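Where Do We Eat When We Don't Eat in the Dining Hall?
Final project report, Intro to Food and Everyday Life
Dreteo College
December 3, 2025

I started out wanting to do this project on food waste. Then I spent one week looking at what other people in the class were doing and there were already a bunch of food waste projects, so I went back to my notes and found a line I'd written during the second lecture: "why is my desk covered in crumbs if I have a meal plan." That became the project. I wanted to find out how often students living on campus eat in their own rooms, where in the room they do it, and why they aren't in the dining hall they already paid for.

Some background if you haven't been to Dreteo. We have 3,000 students and one big dining hall, Dravari, plus a coffee counter in the library that sells muffins and sad wraps. Dravari closes for a couple of hours between lunch and dinner, and dinner ends pretty early, especially if you have lab. I live in Björklund Hall, the one farthest from Dravari, up the hill. I'm telling you that now because it matters later and because I obviously came in with an opinion.

What I did

I made a survey with 13 questions and put it on Virunex, the form tool the college lets us use for class projects. I shared the link in the hall group chats and taped up flyers by the elevators and in the laundry rooms. The laundry room flyers worked way better than the elevator ones, I think because people are stuck there with their phones. I got 218 responses. I was hoping for more, but my advisor said it was a decent number for a class project, so I quit sending reminders (my hallmates were very happy about this).

The survey was anonymous. It asked which hall you live in, whether you have a meal plan, how many of yesterday's meals you ate in your room, and where you sat. Then it got into reasons, and the last question was just an empty box that said "Anything else?" I almost cut that one because I thought everyone would skip it. A lot of people did skip it, but the ones who didn't wrote paragraphs!

I also asked for people willing to keep a food diary for one week. Ten is not a lot of diaries, but 10 is how many I got back filled in. For each meal or snack they wrote down what they ate, where they were, who was there, and what else they were doing. I told them not to bother with calories or amounts. I didn't want it to feel like a diet, and it wasn't what I was studying anyway.

What I found

The short version is that people eat in their rooms a lot. More than half of the people who answered had eaten at least one meal in their room the day before. I had asked about meals only, and I'm sure that if I'd counted snacks it would've been almost everybody.

Breakfast was the big one. I figured it would be dinner, because of the early closing, but breakfast won easily. In the diaries it was nearly always something dry or something in a cup: granola bars, cereal with milk from the mini fridge, instant oatmeal, toast if the hall kitchen toaster was working. One diary had cold pizza for breakfast every single day until the pizza ran out, and then it switched to nothing.

Dinner was second, and dinner was where people had the most to say. The complaint I read over and over was about hours. If your lab gets out late you can either run or you can make ramen. Several people wrote that they would go to Dravari more if there were any hot food at all in the last half hour. I can back that up from personal experience, since by then it's mostly salad bar.

The hall you live in makes a difference, but less than I expected. Björklund people did eat in their rooms more than the people in the halls right next to Dravari. I was all ready to write a big section on the hill. Then I looked at the answers about reasons, and distance came in behind hours, behind "too tired," and behind one I hadn't even put on the list, so people typed it in themselves: not wanting to eat alone where others can see you.

I want to spend some time on that one. On the form I had offered "I prefer to be alone" as a choice, and I thought that covered it. It doesn't cover it at all. The people who typed their own answer didn't prefer being alone. They wanted company and didn't have it at that hour, and sitting by yourself at one of Dravari's long tables felt worse than sitting by yourself in a room. First-years wrote this the most, but there were juniors too. If I did the survey over I'd make it two separate choices, and I'd probably add a question on table size, because the long tables got mentioned a lot for something I never asked about.

Where in the room

Okay, this was my favorite part. I'd assumed desks. Desks came first, but not by much, and the bed was right behind. The floor was a distant third, and then there were some answers like "windowsill" and "standing at the fridge like a raccoon," which I'm including because it made my whole week.

Why the bed? Mostly because the desk is full. Our desks are small and they hold a laptop, books, a lamp and whatever got dropped there since Sunday. (I measured mine with stuff on it. The free space was the size of one plate, and a small one.) Also, if a friend comes over there's only the one chair, so you both wind up on the bed by default. In the diaries, meals with another person in the room were on the bed or the floor almost every time. The desk is for eating alone.

That changed how I think about it. I went in thinking bed meals were the lazy ones, and some were, but plenty of them were the most social meals in the whole diary. One person wrote that the best dinner of their week was dumplings on a roommate's bed with a movie playing, and the food wasn't even good.

People have systems for it, too. I got answers about trays, cutting boards, a hardcover atlas, a pizza box reused for a week, and beach towels. The most common was a cloth or towel laid over the sheet, dark if you own a dark one so the stains don't show. You shake it out the window when you're done, or into the trash can if you're more polite than my hall. Pale sheets were a regret for several people who bought theirs before move-in.

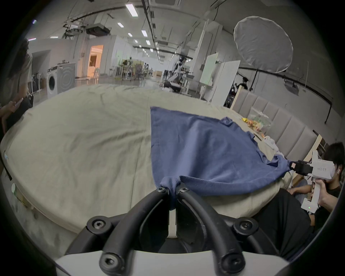 A comment on my draft disagreed with me on the towel thing, saying that a cloth only catches the crumbs you notice, that sauce goes straight through, and that I should've asked how often people wash their sheets before I made it sound so clever. The same comment went on to say that the real fix is a folding table in every lounge, and that I'd let the college off too easy.

I think that's fair, at least the first half. I didn't ask about washing anything. I left it out because I was afraid people would stop answering, and I was also a little afraid of the answers. On the second half, I did go and look at the lounges after reading it. The one on my floor has couches and a TV and no surface higher than your knee. It had never crossed my mind that you can't really eat a meal in there. Somebody doing a project next year should take that and run with it.

Problems with my study

There are plenty. The people who answered are the people who stop and scan a flyer, and because so many flyers were in laundry rooms I may have gotten the tidier half of campus. Commuters are missing completely. The diaries ran during a normal week, and I bet a week in May during finals would look really different, probably with more vending machine food and fewer dumplings.

I also wrote a couple of bad questions. "Do you snack at night?" is useless if you don't say what night is. Half the people who commented on it go to bed when I'd call it evening and the other half seem not to go to bed. I dropped that question from my results.

And I live here. I know the smell of burnt popcorn in Björklund better than I'd like to, and I'm sure I read some answers more kindly than others.

What I'd suggest

Keep one hot dish going at Dravari until the doors close. Put in a few small tables, the kind for one or two people, along the window wall. Give the lounges a table you can sit up at. None of it sounds very expensive to me, though I didn't look up prices and a longer project would need to.

For myself, I cleared off my desk the week I finished the diaries and ate breakfast there four days in a row. It's covered again. I have gone to Dravari by myself a few times since, though, early, when the corner table is open.

Thanks to everyone who filled out the survey, and to the diary keepers, who got a cookie each and deserved more. The full question list and the diary sheet are in the appendix.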